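The Second Life of the Town Repair Shop

22/12/2024
By Fotini Katsaros

The bell over the door at Kyriakidis still works, though the man who hung it retired years ago. On the morning I visited, the shop in Ledcombe had a line by nine. A woman held a toaster wrapped in a bath towel. Behind her, a teenager had a pair of headphones with one dead side. The last person in line had brought a lamp, and had carried it on the bus.

Markos Stamatopoulos took over the business from his uncle and kept the name on the sign. He is a quiet man who writes every job on a paper ticket and clips it to the item. Last year he wrote 3,493 tickets. In his first year he wrote 584, and he remembers wondering whether he would have to sell the building.

"People had stopped asking if a thing could be fixed," he said. "They asked me where to buy a new one. I used to tell them, and then I thought, why am I telling them that?"

So he put a price list in the window. A basic look at any small appliance would cost $20, and the customer would get the money back as a credit if the repair went ahead. That was the whole plan. He did no advertising for the first two years. Most of the new customers came in with something cheap, to see how it went, and came back later with something they cared about.

Small appliance repair was once a normal trade in towns this size. Ledcombe had four shops on one street, plus a counter at the back of the hardware store. They closed for the usual reasons. New goods got cheaper, parts got harder to find, and the owners got old. Cases that used to be held together with screws came glued or snapped shut, and opening one could take longer than the repair inside.

Lutfa Bandara trained on radios and now does most of the electronics work at Kyriakidis. She keeps a drawer of thin plastic picks for prying cases open and throws out several a week. When I asked what breaks most often, she didn't need to think about it. Cords, she said, at the point where they go into the body of the machine. After that, switches. After that, batteries that were never meant to come out.

"The board is usually fine," she said. "Everybody comes in and tells me it's the board."

She showed me a Zivari hand mixer that had come in with a note taped to it reading DEAD. The trouble was a worn pair of carbon brushes. The new ones cost a few dollars and took her less time to fit than I took to write down what she was doing. The mixer was over 42 years old, going by the receipt the owner had kept in the box with the beaters.

Parts are the daily headache. Some makers sell them freely and some don't sell them at all. Chaimae Metwally, who runs the front desk and does the ordering, spends a good part of each afternoon on the phone. She buys broken machines at estate sales and strips them, and the basement shelves are full of labeled coffee cans: feet, knobs, thermostats, springs. A Clikberg coffee maker that can't be saved will supply hinges and water tanks for three that can.

The shop also turns work away. Microwaves are out, for safety. Space heaters are looked at and mostly refused. Stamatopoulos won't touch anything that has been in a flood, and he has had arguments about it at the counter. He would like a clear rule for printers but hasn't come up with one.

Whether the trade will last is partly a question of who will do it. Bandara is teaching a class in the evenings, eight people at a time, in the room over the shop. Students bring their own broken things and start by taking them apart and laying the pieces out in order. One of them, Emiko Sekiguchi, joined in August after her sewing machine jammed. She fixed it by the third week and has kept coming. She now works the counter two mornings a week and is learning to solder.

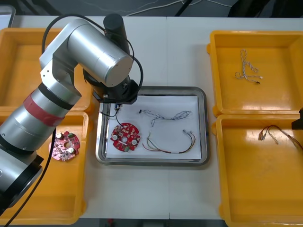
Sekiguchi told me her first joints were bad, all lumps, and that Bandara made her take them apart and do them over. She has a vacuum cleaner waiting at home, a friend's, with a switch that sticks. She plans to bring it in after the holidays - if she can find the right screwdriver for the case.

Contact the editors | Copyright 2024. All rights reserved. | Back to top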